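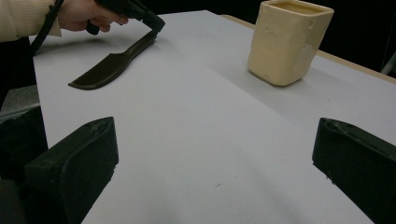
Mareto plug-in energy monitor, three weeks in

Bought this because the bills are still daft and every politician on the radio keeps telling us to use less. Fine. Use less of what though? Smart meter only gives me the total. Wanted to know which thing was eating the money.

So. Mareto. Plugs into the wall, thing you're checking plugs into it. Small screen, three buttons. No app needed, which sold it to me. There is an app if you want one, I tried it for an evening and took it off again.

Set up: put your unit price in, press OK, done. Well, nearly. The price has to go in as pounds so you type 0 point whatever, and I did it in pence first time and the kettle apparently cost me a fortune. Manual doesn't mention this. Manual doesn't mention much.

What I found. Old chest freezer in the garage, 290 units a year going by a week's reading multiplied up. More than I'd guessed. TV on standby, next to nothing, so all that crawling behind the cabinet to switch it off was a waste of my time. Dehumidifier pulls 200 watts when its running and it runs a lot. Phone chargers, forget it, don't bother testing them. 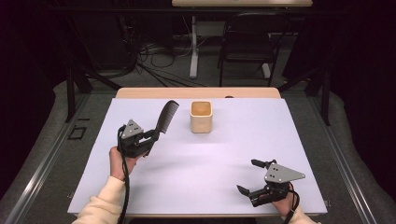
Black comb, white board, two hands.

Compared it with the Esitz one I had on loan from work. Esitz is cheaper and the numbers come out much the same, but it loses everything when you unplug it, so you have to crouch down and read it in place. Mareto holds the last 30 days. Big difference if your sockets are behind furniture, and mine all are.

Gripes. It's fat. Covers half the next socket on a double, so you end up with an extension lead, which is silly. Screen light goes off after 7 seconds and there's no way to change it that I can find. Buttons are stiff. And low loads are a bit hit and miss, I had the same lamp read differntly two nights running.

Also doesn't do anything for heating obviously, if you're on gas that's where most of the money goes and no plug is going to help. Worth saying as the box makes it sound like it'll halve your bill. It won't. It tells you stuff, you do the rest.

Would I buy again, yes. Freezer is going in January, the smaller one is already picked out. Then I'll probaby lend the Mareto to next door, they've got two fridges and a tumble dryer.

Four stars. Would be five if it was slimmer.

Posted 29 December 2023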